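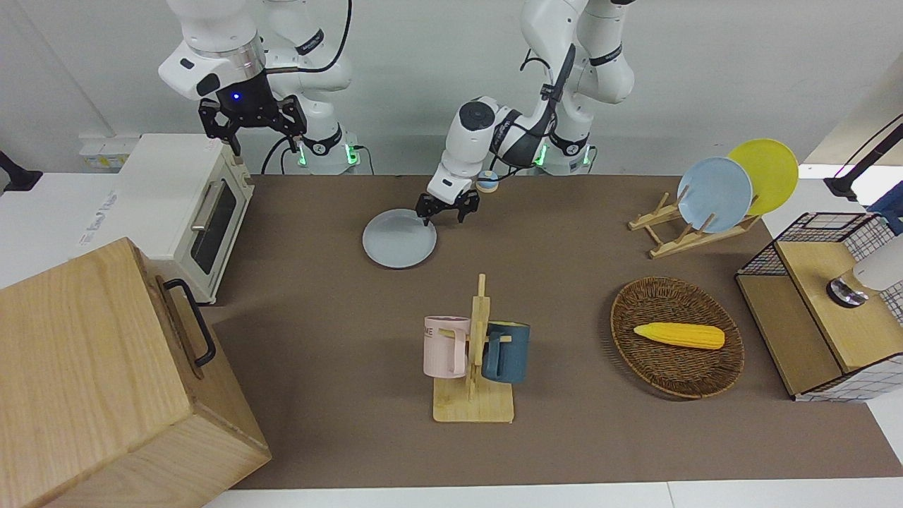

Barstead, 25 June 2026. Robotics company Nokano has published results for Rerus, a training method that teaches two-armed robots to recover from a poor grip without starting the whole task again. The work was carried out at the company's Barstead laboratory, on a table set out with ordinary kitchen things. In one of the tasks the left arm takes a light blue plate by its rim while the right arm stays clear near the toaster oven, its gripper open. Flat plates are a hard case for two-fingered grippers, as a small error in height or angle can leave the fingers closing on nothing.

Most methods of this type learn from complete demonstrations, in which a person guides the robot through a task from beginning to end. Rerus adds short corrections lasting 8 seconds or less. Each starts from a position where an earlier attempt went wrong and shows the arms how to get back to a usable grip.

Nokano trained the system on 60 full demonstrations and 33 corrections. The tasks included putting plates in a dish rack, hanging mugs on a wooden mug tree and moving toy food in and out of a basket. Objects were put in new positions before every trial.

In the plate task, the robot finished eight trials out of 10 with Rerus. A version trained on the full demonstrations alone finished five. Most of the remaining failures came when the plate lay close to another object and the gripper could not reach the rim.

The method has so far been tested on one pair of arms and in one room. Trials at a second site, run by research partner Gallardo, will begin in January with different plates and a different table height.

The training code and a written report are available from Nokano on request. The recorded demonstrations will be released once checks on the data are complete.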